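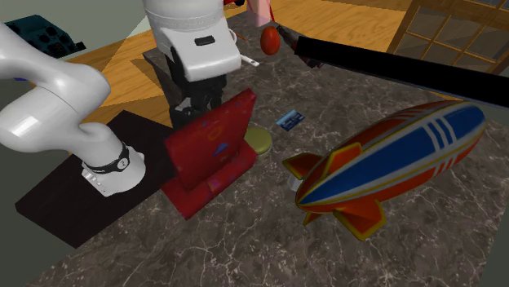 # Drying Behavior of Lime-Based Interior Plaster on Three Common Backings

Submitted by Pieter Msimang
November 29, 2019

## 1. Background

Lime plaster gains strength in two stages. The first is loss of water, part of it to the air and part to whatever the plaster is applied to. The second is carbonation, in which calcium hydroxide reacts with carbon dioxide and turns back into calcium carbonate. Carbonation takes much longer and needs some moisture to proceed. If the water leaves too quickly, the surface dries before it has hardened, and the result is a weak, dusty finish with shrinkage cracks.

Most written advice on this subject concerns the mix: the ratio of lime to sand, the grading of the sand, the use of hair or other fiber. The backing gets less attention. The usual instruction is to "dampen well," with no statement of how much water that means or how it should differ between brick and board. The aim of the project was to compare drying on three backings under the same room conditions and to see whether pre-wetting removes the difference between them.

## 2. Materials

The plaster was a bagged non-hydraulic lime putty mix sold as Bornamel, used as supplied. One batch was used throughout. It was turned over with a trowel before each application until it was workable, and no water was added.

The backings were:

- fired clay brick, old stock, cleaned with a stiff brush
- wood fiber board, supplied by Lostetti
- dense concrete paving slab, sawn face

Each panel was cut or assembled to the same face area and framed with softwood battens so that the edges of the plaster were enclosed. Seven panels of each type were prepared. Four were pre-wetted and the rest were left at room condition. The wood fiber board was sealed at the back with varnish so that moisture could leave only through the plaster face.

## 3. Method

Pre-wetting was done with a hand sprayer in two passes, with the second pass applied after the sheen from the first had gone. The amount of water was found by weighing the panel before and after. Brick took up far more than the other two, as expected, and the concrete ran off after a light pass.

Plaster was applied in a single coat to the height of the battens and struck off with a straightedge. The surface was closed with a wooden float once it was firm enough to resist a thumb. No further working was done. This differs from site practice, where a second float is normal, but it kept the panels comparable.

Panels stood upright in a rack in an unheated store room. Temperature and relative humidity were recorded with a Joltel logger placed at mid-height. Each panel was weighed daily for the first 100 hours and then at longer intervals until the change between readings fell within the resolution of the scale. A total of 3,000 g of wet plaster was allowed for each panel, including waste, and the applied mass was recorded separately.

Cracks were mapped by laying clear film over the panel and tracing with a fine marker. Only cracks visible without magnification were traced. Depth of carbonation was checked on broken pieces with phenolphthalein, which stays colorless where the lime has carbonated and turns pink where it has not.

## 4. Results

Dry brick drew water fastest. The plaster lost its sheen within minutes of being struck off, and floating had to start almost at once. All of the dry brick panels cracked, mainly along the line of the mortar joints. Pre-wetted brick behaved very differently: the working time was long enough to float the panel evenly, and cracking was confined to short lines at the corners.

Wood fiber board was the most consistent backing. The dry panels lost water more slowly than dry brick, and pre-wetting made only a small difference to the mass curve. Two pre-wetted boards bowed slightly toward the plaster side. The battens were fixed at the corners only, and a center fixing would probably have prevented this.

Concrete took up almost no water. Drying was through the face alone and was the slowest of the three. There was little cracking, but on one panel the coat came away in a single sheet when it was broken for the phenolphthalein test – the bond was poor across the whole face. Key would be needed on a surface of this kind, either by scratching or by a thrown first coat.

Carbonation followed the same order in every case. It was shallowest in the dry brick panels, where the plaster had been short of water from the start.

## 5. Sources of error

The store room was not sealed, and humidity rose noticeably during wet weather. All panels were exposed to the same change, but those plastered first were further along when it happened. The order of plastering was not randomized. The panels at the top of the rack may also have been slightly warmer, and one logger could not show this.

Water lost while floating was not measured.

## 6. Further work

A repeat is planned for February using a Part-gauged mix, Ilie, on the brick and concrete only. The rack will be rotated daily and a second logger fitted at the top shelf. Battens on any board panels will be fixed at the center as well as at the corners.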